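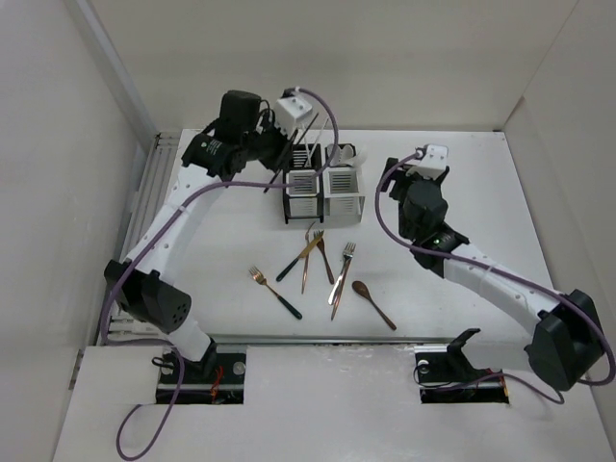
Fig. 2. Cutlery holders towards the back of the table, loose utensils in front.

4.3 Washing and drying cutlery

Applies to the Zakimeck under-counter dishwasher with the Mavoven lower rack.

Before the first load, run the machine empty on programme 2 with one tablet in the door tray. Let it cool for 10 minutes with the door ajar.

1. Scrape off food. Do not rinse under the tap unless egg or porridge has dried on.
2. Slide the cutlery basket on to the front rail of the lower rack until it clicks.
3. Put forks and spoons in with the handles down. Mix them so that spoons do not nest.
4. Put table knives in with the blades down.
5. Lay ladles and other long tools flat in the upper rack. They must not hang below it.
6. Turn the lower spray arm by hand. If it catches on anything, move the item and try again.
7. Close the door and choose a programme. Use 2 for daily loads and 4 for greasy ones.

CAUTION: Sharp kitchen knives should be washed by hand. Never leave them point up in the basket.

Note: Silver and stainless steel must not touch during the wash. Contact can leave dark marks that polish will not always remove.

When the programme ends, wait for the second beep before you open the door. Empty the lower rack first so that water from the cups above does not drip on to dry cutlery. Wipe any spots with a lint-free cloth.

If spots come back after every wash, raise the rinse aid setting by one step. The tank holds 123 ml. In hard water areas, also check the salt level (see 5.1).

Clean the basket once a month. Lift it off the rail, soak it in warm water with 200 ml of white vinegar, then brush out the slots.

Spare baskets and rail clips are sold by Kaplan. Quote part 123 for the basket. The older Zakison basket fits the rail but has no lid.

Section revised in January by Hafþór Kirkegaard.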